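**Soufflé that falls before it gets to the table**

**grazyna_zak** wrote:

Good evening to all. I cook from old books, mostly the kind where the author talks a lot and measures little. English is my third language, so please excuse me if I use the wrong kitchen words.

My problem is the cheese soufflé. I have made it four times since April, always from the same book, a paperback I bought used at the Camton market. The recipe says "a good thick white sauce, four yolks, whites beaten until they hold, and enough cheese." It does not say how much cheese is enough. The first one was very nice. The other three went up in the oven and then went down in the hallway, between my kitchen and my guests. My hallway is not long.

I bake at 400 F for 30 minutes in a straight dish, buttered. What am I doing that is different from the first time? I did not write anything down the first time, of course.

Grażyna

---

**ivone_f** wrote:

Every soufflé goes down, Grażyna. The question is only how fast. If your guests are not already sitting with a fork in the hand, it is the guests who are late.

But 30 minutes at 400 for four yolks sounds right for me, so I would look at the cheese. What kind, and how much by weight?

---

**grazyna_zak** wrote:

The first time it was a hard cheese, the end of a piece, very dry. After that I bought a young one because it was on offer. I put maybe two handfuls. I have small hands.

---

**ivone_f** wrote:

Then we have it, I think. Young cheese brings water and fat, and the whites must carry it up. Go back to the dry one, grate it fine, and weigh it. I use 67 grams for four yolks and five whites. People laugh at the 67 but it is what was left in the bag one evening, it worked, and I never changed it.

---

**M_Ngubane** wrote:

I disagree a little with Ivone, respectfully. I have made it with young cheese many times and it stands well enough. I think the problem is the white sauce. In these old books "thick" means really thick, so thick that you believe you made a mistake. If it runs from the spoon like cream, it is too thin and no cheese will save it.

I also do not believe in the hot tray under the dish, the paper collar, or running a thumb around the edge. My aunt did all these and hers fell the same as mine.

Marthinus

---

**silvana.rezende** wrote:

Marthinus, the thumb is for making the hat on top, it was never for keeping it up. Please do not insult the thumb.

Grażyna, which book is it? "Enough cheese" sounds like the Flollholm one, with the green cover. I have a long quarrel with that book. On one page she tells you that a soufflé is "no trouble at all" and on the next page there is a story about her husband waiting on the stairs with the lamp. For me this is trouble.

---

**grazyna_zak** wrote:

Yes! It is the Flollholm book, but my cover is gone. The soufflé is between the eel and the essay about bad hotels. I like the hotels essay more than all the recipes, to tell the truth. I read it in bed.

---

**anselmo_m** wrote:

I own two printings of it, and they do not agree. In the earlier one the soufflé has four yolks and *five* whites. In the later one the extra white disappeared, and I think it was the printer and not the author, because there is still a sentence afterward about "the odd white." Odd compared with what? Can you check yours?

The Trastari bookshop had an old copy in the window last winter with somebody's corrections in pencil, and the person had also written "5" there. I did not buy it and I am still sorry.

---

**grazyna_zak** wrote:

Anselmo, I went to look. Mine says four and four, and then "the odd white." I read this line many times and thought it was English humor.

So now I have three suspects: cheese, sauce, and one egg white.

---

**M_Ngubane** wrote:

Change one at a time, or you will learn nothing. Start with the sauce.

---

**ivone_f** wrote:

Start with the egg white, it is the cheapest. And she has to eat all these, Marthinus. Life is not a laboratory.
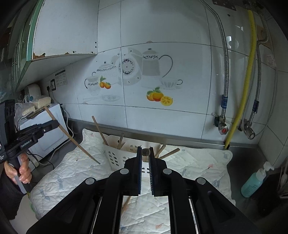 ### Update from Grażyna

**grazyna_zak** wrote:

I did not listen to either of you completely. I made the sauce thicker *and* added the white, but I kept the young cheese, because it was in the fridge and had to be used.

It stood. It stood through the hallway, and through my brother-in-law telling everybody to wait for him to find his glasses. When I cut it, the middle was still soft, like it should be. There was a small lean to the left, but I think this is my oven.

---

**M_Ngubane** wrote:

With young cheese. I will say nothing more.

---

**ivone_f** wrote:

You already said it. And with the fifth white, please notice, which is also in my recipe. I still think the dry one has more taste, and she should try it before she decides.

---

**silvana.rezende** wrote:

And the thumb?

---

**grazyna_zak** wrote:

I used the thumb, Silvana. There was a hat.

---

**anselmo_m** wrote:

Very glad. I have now written the 5 into my later printing – in pencil, I am not a barbarian. Does anybody here cook from the Vasconcelos book? There is a custard on the first pages that asks for sugar "to the second line of the glass," and I would like to know which glass. I have tried with two different ones and got a soup and a brick.

---

**silvana.rezende** wrote:

Open a new thread for this, Anselmo. I have opinions about the glass, and this one has over 4,000 views already. I do not want to fight about custard in front of all these people.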